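The Rilodeo Handbook: Making a Character Guide for Young Readers
Project report by Imelda Ambrosio
Sep 21, 2018

My project was a complete character handbook for children aged six to eight, set in a made-up river town called Rilodeo. I grew up on books like these, the kind with a profile on every page and a map in the middle, and I wanted to find out how much story can fit into a book that has no plot. A lot, as I now know!

Planning

I began in June by reading every character guide the Stanadville library had on its shelves. The ones I liked best let the profiles talk to each other. One character says she has never lost a race, and four pages later somebody else claims to have beaten her. Readers love catching that, and I borrowed the idea right away.

My cast has 12 animals, all of them lodgers in a crooked boarding house run by a heron named Mrs. Lostavska. Every animal gets a favorite snack, a worst habit and a secret. The secrets were the most fun to write, and they also took the longest – a secret has to be short, surprising and not mean.

Writing

The first draft of the profiles came to 1347 words. Reading it aloud, I could hear where it dragged, mostly in the snacks (I got carried away with the snacks). The second draft was 534 words and so much livelier. Montoya the mole went from a whole page to three sentences, and he is now my favorite in the book.

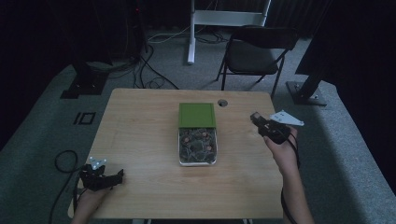
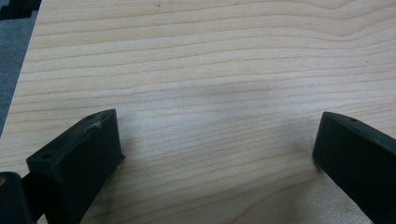
The map was the part I had looked forward to most. Rilodeo needed a river, a market, the boarding house and enough hills to hide things in, and I wanted the land to look hand drawn and a little wobbly. My early hills were all the same hump repeated. Then I started copying wood grain like the tabletop's, with its thin brownish lines that run along in gentle waves, rise to a soft peak and flatten out again. Put a tiny door at the bottom of a peak like that and you have a hill somebody lives in. I used the tighter, more even lines for plowed fields and spaced them out for the river.

Reader test

I read the handbook to 2 groups of second graders. Both went straight to the map and asked which door was Montoya's, which I had forgotten to mark. It is marked now. The race joke got a big laugh in the first group. In the second, one boy flipped back to check and announced that the otter was a liar, so I have given the otter a line defending herself.

Still to do

The index needs page numbers, and the back cover is only a pencil sketch. I would also like to add a blank profile at the end, so readers can move a lodger of their own into the attic.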